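Irley Parish Oral History Project
Progress report to the Westura Fund, second period

Where we are

When I last wrote, I promised you a working archive by September and a village that had stopped arguing about the bus shelter. The archive exists. The bus shelter will need a separate grant.

We have now recorded 33 interviews with people who lived or worked in Irley before the bypass opened. The shortest ran to eleven minutes, most of them spent on whether the kettle had boiled. The longest took three visits and covers one winter in great detail, and I would not lose a word of it, though the transcriber has asked me never to send her anything like it again.

Transcription is slower than I told you it would be. I had budgeted for people who speak one at a time. The families here prefer to be interviewed in pairs, and a pair of sisters disagreeing about a wedding cake is beyond any software we have tried. Marichka Tkachenko now does all the joint interviews by hand, and her backlog is down to four.

Photographs and papers

The appeal for old photographs did better than the appeal for people to talk about them. The catalogue stands at 1,378 items, a good many of them the same church fete from slightly different angles. We scan each one, note who lent it and return it. Names go on last, and that is where the trouble starts. 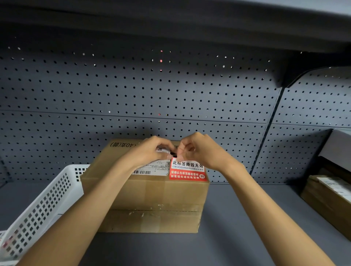
Estela Rivadeneira wrote to say that the man we have labelled as her grandfather at the 1961 ploughing match is nothing of the kind, that her grandfather never owned a hat like that, and that we might try asking the Gendholm side of the family before putting up captions. She is right about the hat. The caption has been changed, and we now send every set of names to two households before they go online. In three cases the two households have given us two different people. We print both.

The Gendholm papers arrived in July, after eight months of polite letters. They include the mill's wage books, a run of seed catalogues and a diary whose author recorded the weather every day and his marriage not at all. I had hoped to have the wage books indexed by now. I have indexed one and a half, and can report that a boy's pay for clearing the leat did not change in nine years.

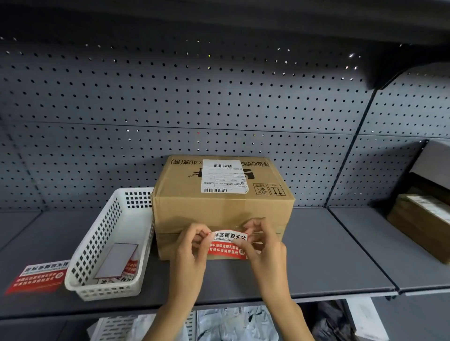
The second half of that book is in a different hand and a worse ink, so I have moved it to the winter, when there is less to do and the evenings suit bad handwriting.

Listening afternoons

We held three listening afternoons in the old schoolroom, always on a Saturday and always at half past two, to avoid both lunch and the football. I had put out 20 chairs for the first and needed every one. The second clashed with a plant sale and we played forty minutes of excellent material on hedge laying to a handful of people and a dog. For the third I booked the plant sale people to bring the plants, which I recommend to any other project you support.

The recordings people ask for most are the ones about school dinners. I had expected the flood. I have stopped trying to predict this and now simply play the tapioca extract first.
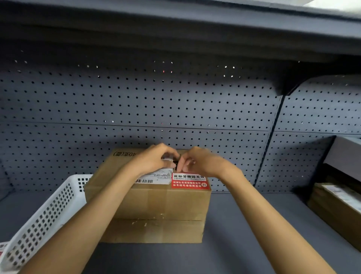

Money

We are within budget, chiefly because the room hire was waived and the second recorder was mended for the price of a battery door. Travel is overspent by a small amount. Former residents turn out to have retired to places with no railway station, and one of them to an island.

The design quote from Ivanyshyn for the printed booklet came in higher than the line we gave you. I would like to move the unspent room hire across to cover it, and would be glad of your agreement in writing before I sign.

Next period

Six more interviews are arranged, including the last signalman, who has cancelled twice on account of his knees. The booklet text goes to Marichka for checking in November. The Gendholm wage books will continue at whatever speed my eyesight allows, and the rest of the captions will go round the households in batches, with stamped envelopes and a plea for capital letters.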